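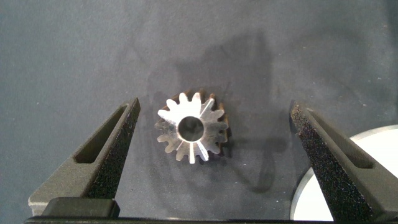
Why does my book list stop importing partway through when the file itself is complete?

The usual cause is a single double quotation mark that opens and never closes. The importer takes everything after it as one long piece of text, so all the remaining books end up inside one cell of the last record that came in. Find that mark, delete it or give it a partner, and import the file again.

Trirko Catalog help desk
Subject: Import ends at 3,282 books out of 4,000
Status: Solved
Product area: Lists and imports

Original message from Nekwood Books

Hello, and thank you in advance for reading all of this, I know it's long. I run a used bookshop and I've finally been moving my stock list out of the old Tiltgate program and into Trirko. I put it off for years, and then in November the Tiltgate computer began making a noise I didn't care for, so I figured it was time.

I exported everything from Tiltgate as a plain text file with tabs between the columns. When I open the file in a text editor I can scroll all the way down and there are my 4,000 books, right through to the last of the travel shelf. When I import it, Trirko tells me "Import finished" in green, with no warnings, and then shows me 3,282 books. I've done it four times now. It's the same number every time, which I suppose is good news of a sort.

Things I've tried so far: a different browser, my niece's laptop, saving the file again under a shorter name, and emptying the list completely before each import so I wouldn't get duplicates. I also wondered if my plan had a limit on it, but I couldn't find one mentioned anywhere on the account page.

Reply from Eun-seong Jin, Trirko support

Hi there, and thanks for such a thorough write-up! You've saved us both a good deal of back and forth. Your plan has no limit on the number of books, so we can set that worry aside. Getting the same number every time makes me think it's something in the file.

Could you sort your list by "Order added," open the very last book, and tell me what's in the Notes field? If it's short, or blank, we'll look elsewhere. If it goes on and on, I think I know what we've got. Please leave the original file just as it is for now and work from a copy.

Reply from Nekwood Books

Oh my goodness. The Notes field goes on for pages! I can see titles and prices and authors all run together, and when I scrolled to the bottom (it took a while, I went and made tea) there was the last of my travel books. So they did all come in, in a manner of speaking.

The book itself is an old railroad history, and at the start of the Notes I'd typed "Slight foxing to first few pages, with a quotation mark in front and none at the end. I have no memory of doing that, though it looks like my typing.

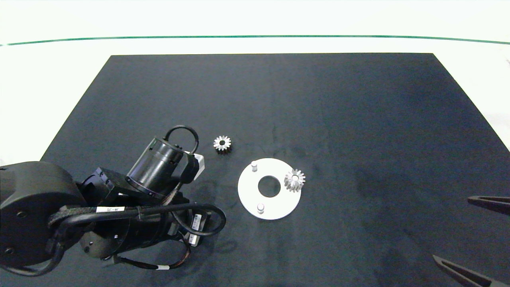 I do have a lot of other quotation marks in the list, mind you. I use them for inches on the big art books, like 31" for the width of an atlas, and those seem to have come in fine. Should I be worried about those as well? I'd hate to take them all out if I don't have to, there must be a great many.

Reply from Eun-seong Jin, Trirko support

That's the one! Your inch marks are safe. The importer only pays attention to a quotation mark when it's the very first thing in a column, where it means "keep reading until you reach the closing one." A mark that comes after a number or a letter is treated as ordinary text.

To put it right:

Make a copy of your export file and open it in your text editor.
Search for the railroad book by title and delete the quotation mark at the start of its notes.
Save the copy as plain text. If you're asked about encoding, pick UTF-8, which will look after any accents in your authors' names.
In Trirko, empty the list, then go to Lists, Import, and choose the corrected copy.

There is also a box on the import page, under More options, called "Treat quotation marks as plain text." Ticking it would have gotten you through without editing anything. It's off by default, as many programs wrap their text in quotes and people don't want to see those in their titles. I've passed along a note that a green "Import finished" wasn't much help to you here.

Reply from Nekwood Books

All 4,000 are in. I fixed the railroad book and ticked the box too, belt and suspenders. I checked the atlas and it still says 31" and the travel shelf is all there with its prices in the right column.

One small thing, and please don't hurry over it: the column Tiltgate called "Shelf" has come in as "Location 2." Can I rename that myself?

Reply from Eun-seong Jin, Trirko support

Wonderful news! You can rename it under Lists, Columns: click the pencil next to "Location 2" and type whatever you like. Your books won't be affected. I'll mark this one solved, but replying here will open it up again if anything else looks odd.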